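Surface Wear and Cleaning of Light-Colored Shared Tables

Project report, Module 2
Mereana Nepia and Hubert Gajewski

1. Background

The study room on the second floor of the Turton building was refitted before the start of the school year. The old dark desks were replaced with round tables in a pale cream finish. By October the room supervisor had received complaints about marks left by mugs, pens and rubber feet. Our project looked at how such marks form on a light matte surface and how much cleaning is needed to remove them.

The work was limited to tabletops. Chair arms, window sills and the edges of the tables were left out, although edge wear was noted in several log entries.

2. Method

One table was set aside for the trial. Its top was wiped with water and a cotton cloth, then left overnight before any marks were applied. Test marks were made with coffee, ballpoint ink, pencil and a gray rubber furniture foot dragged under a fixed load. Each mark was placed inside a paper template so that its position could be found again after cleaning.

Cleaning was done in passes. One pass is a single stroke of the cloth over the mark and back. After each pass the mark was compared with a clean area of the same table under the ceiling lights, with the blinds closed. Both authors scored every mark separately, and a mark was recorded as removed only when both scores agreed. 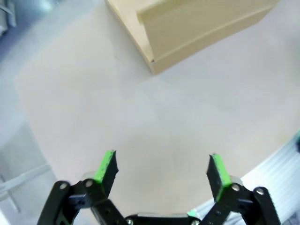
A matte finish scatters light, and this affected the scoring. Faint pencil marks could be seen from a low angle but not from directly overhead. From the second session on, all marks were scored from two positions, one seated and one standing. Scores from the first session were kept but are listed separately in the appendix.

3. Results

A total of 209 marks were applied. Nine were discarded because the template had shifted, leaving 200 for analysis. The full set took 1,717 passes.

Coffee came off with water alone when wiped within the hour. Coffee left until the next morning needed a mild soap solution and left a ring in a few cases. Pencil smeared on the first pass and then cleared. Ballpoint ink was the most persistent and was not always removed. Rubber marks responded poorly to water but well to a dry white eraser, a method suggested by the room supervisor and added to the plan late.

4. Sources of error

Pressure on the cloth was not measured. Hubert's counts for rubber marks ran lower than Mereana's, which points to a difference in pressure. A weighted block under the cloth would fix this. The Thursday session was also cut short, so the last group of ink marks stood longer than planned.

5. Further work

The trial should be repeated on a glossy top of the same color.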